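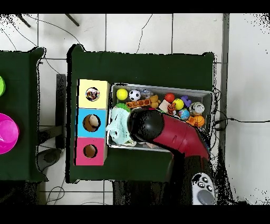 ## 4. Mapping your standards

Ivel ships with the state standards already loaded. Check them anyway. The sets were last refreshed in June, and a course map is only as good as the codes under it.

1. Sign in as a curriculum lead and open **Plans > Standards**.
2. Pick your grade band. The full K–8 list holds 969 entries, so filter by subject first.
3. Open one unit you know well and click **Suggest matches**.
4. Read every match. Uncheck the ones that don't hold up.
5. Click **Save map**, then reload the page to confirm that your changes stayed.

> **Note:** Suggest matches works from shared words. A unit that mentions "fractions" once in a materials list will be tagged as teaching fractions. The green check mark means the software found a word. It says nothing about what gets taught.

### 4.1 Reading the coverage score

The score at the top right is the share of standards with at least one lesson attached. Our pilot school, Skevitz, showed 84 percent on the first day, before a single teacher had reviewed a match. Annelies Hoekstra went through the fourth grade math map by hand and removed most of the tags. The score dropped, and the map got more useful.

Don't put this number in a report to your board until someone has done the same for your school.

### 4.2 Importing an older map

1. Export from Mulder or Gronholm as a CSV file.
2. Delete any blank rows at the bottom.
3. Go to **Plans > Import** and choose the file.
4. Match the column names. Leave **Auto-detect** off; it often swaps "unit" and "strand."
5. Click **Preview** and compare a few rows with your original.

> **Caution:** Import overwrites any map with the same course name. There is no undo. Save a copy first, even if the screen tells you a backup has been made.

Files over 700 rows may stop partway and still report "Import complete." Compare the row count on the last screen with your spreadsheet. If they differ, split the file by grade and run it again.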